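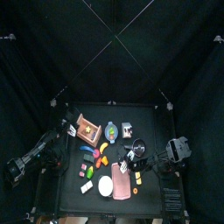 Spent most of this month teaching two robot arms to tidy up toy food, so I'm going to ramble about it for a bit. Mute me now if you need to.

The job sounds easy. You say "put the carrot on the plate" and the arms do it. To get there, a person has to do it first, over and over, steering the arms by remote control while the computer records every joint and every camera. Lately that person is me.

Steering works like this at our place: there's a smaller pair of arms on my side of the bench, and whatever I do with those, the big ones copy. Left hand, left arm. Right hand, right arm. My brain took two days to accept it and my shoulders still haven't.

One go at a task is an episode. We're at 786 of them for the kitchen set. I was hoping to hit a rounder number before lunch but I dropped the star behind the tray and lost my nerve.

First thing I learned: slow down, but don't stop. If I hover over the pan for three seconds deciding what to do, the robot learns that hovering over the pan for three seconds is part of the recipe. We had a policy back in the winter that would reach for something, freeze, have a good long think, and carry on. That was me! That was my thinking!

Akash Pandey is miles better at it than I am. He plans the whole thing out loud before he hits the pedal – "carrot, plate, banana, tray, home" – and then just goes. I do it under my breath now so it doesn't look like I copied him.

Worst objects, in my opinion: anything round and smooth. The donut is fine because you can grab it by the edge. The pepper is a little ratbag. Come at it slightly off centre and it squirts out of the fingers and you've got to decide whether to chase it or bin the episode.

(We keep some of the chases, by the way. Maksym Fedoruk wants about one in five to have a fumble and a recovery in it, so the arms learn what to do when things go pear-shaped. If every demo is perfect, the first slip at run time and it's got no clue where it is.)

You also have to mess the table up properly between goes. My idea of "random" turned out to be the plate near the front every single time. Akash spotted it on the heat map, which had one big guilty blob on it. Now a script called Nendel tells me where to put stuff and I do as I'm told.

Handing something from one arm to the other is the bit I love. You have to let go with one hand at just the right moment after the other one's got it. You can't feel any of it through the controls, you're going by eye. When it works it's like catching a set of keys someone's thrown at you. I did 14 in a row yesterday without a drop and said "yes!" loud enough that the Uniyal people next door looked up.

Someone asked whether I get bored. A bit, after 20 minutes or so of the same task. My grabs get lazy and I start cutting corners, and you can see it in the recordings, so we swap over. Music helps. Podcasts don't, I start moving at the speed of the host.

Trained on the first 200 episodes just to see. It got the banana onto the plate most of the time and was hopeless with the lid-less pot – kept lowering things onto the rim. So this arvo is all pot. Pot from the left, pot from the right, pot shoved up against the toaster.

And yes, it does my little wiggle before it lets go of things. I didn't know I had a wiggle. Maksym says it's in every episode I've ever recorded and he's not taking it out.

Right, back to the pot. Will post a clip if it gets the carrot in.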